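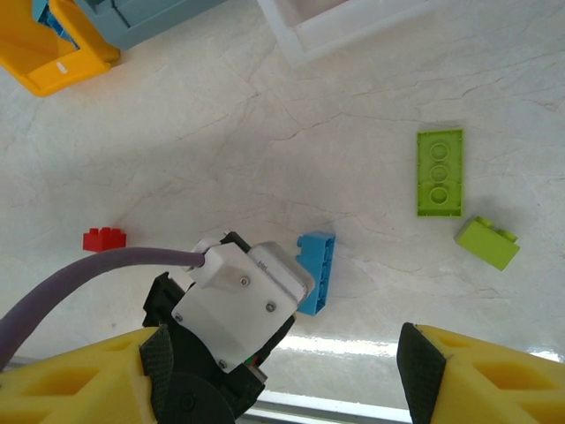

# Let the kids be bored at the grown-ups' table

My friend Nuala Egan has a rule at her place in Orneck: once the plates are cleared, nobody under twelve gets excused for at least twenty minutes. No tablet, no TV in the next room, no "can I go up to my room now." They can draw, they can play with whatever bricks and cards end up on the table, they can put their heads down and groan (her youngest is a gifted groaner). But they stay.

I used to think this was a little mean. I've come all the way around, and I'd like to make the case for it.

When I was growing up in Ultness, the long boring bit after dinner was where I got pretty much everything I know about my own family. That's how I heard that my grandfather once sold a car he didn't own, and that my aunt had been engaged twice before my uncle came along. I wasn't told any of it. I was just there, peeling the label off a bottle, and the adults forgot about me. If somebody had handed me a screen at 7 p.m. I'd have had a very pleasant evening and I wouldn't know about the car.

I put this to the readers of our neighborhood newsletter back in January, in a grumpy little paragraph at the bottom of page two, and got 157 replies. For comparison, the parking story got six! Plenty of people agreed with me. Plenty didn't, and a few of them were pretty sharp about it.

Ffion Owen wrote that I clearly don't have a seven-year-old who's been at school since eight in the morning, and that her son has earned his hour of cartoons. Okay, fair. I don't have a seven-year-old. I have two nephews and a strong opinion, which I realize is an annoying combination. Her sister Catrin wrote separately (I love that they both wrote) to say their mother made them sit through every Sunday lunch until the coffee was finished, and that she still gets a tight feeling in her chest when anyone orders an espresso.

So I want to be careful here, and say that I'm not asking for silence or good posture. Catrin's Sunday lunches sound awful, mostly because the girls weren't allowed to do anything with their hands. That's the part I'd throw out. A kid who's stacking something or coloring something can listen for ages. A kid who's been told to sit up straight is only listening for the word "excused."

And it doesn't have to be a nice table or a nice meal. Ours is covered in crumbs half the time. We had takeout from Wogan three nights in a row last month and the talk afterward was as good as it ever is, meaning that some of it was about gutters.
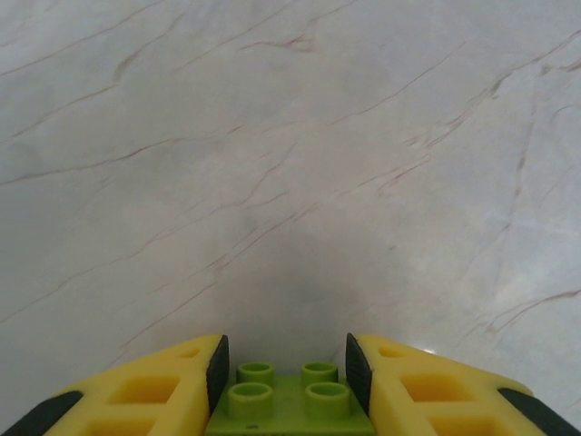
*Marble patterns, good for staring at during the gutter talk.*

The other objection I hear a lot is that adults can't talk properly with children around. Iolo Prothero, who lives across the street from me and has raised four, made this argument over the fence and I thought about it for days. He says grown-ups need one hour when they can complain about money and their bosses without somebody small asking what a mortgage is.

I get it, I do. But I think we've gotten too protective of that hour. Hearing your parents grumble about a bill and then laugh about it five minutes later is useful! You learn that a bill is a thing people live through. And if there's something they really shouldn't hear, save it for bedtime, or go stand in the yard like my parents did, whispering so loudly that the whole block knew.

Ruby-Lee Wihongi sent me my favorite reply of the lot. She teaches fourth grade, and she said she can usually tell which kids get stuck at the table with adults, because they know how to wait for a gap in a conversation and jump in. Her other kids are just as bright, she said, but they raise their hands at lunch.

I don't know if that would hold up if anybody studied it. I'd still try the twenty minutes. Start on a night when you have dessert, and let them groan.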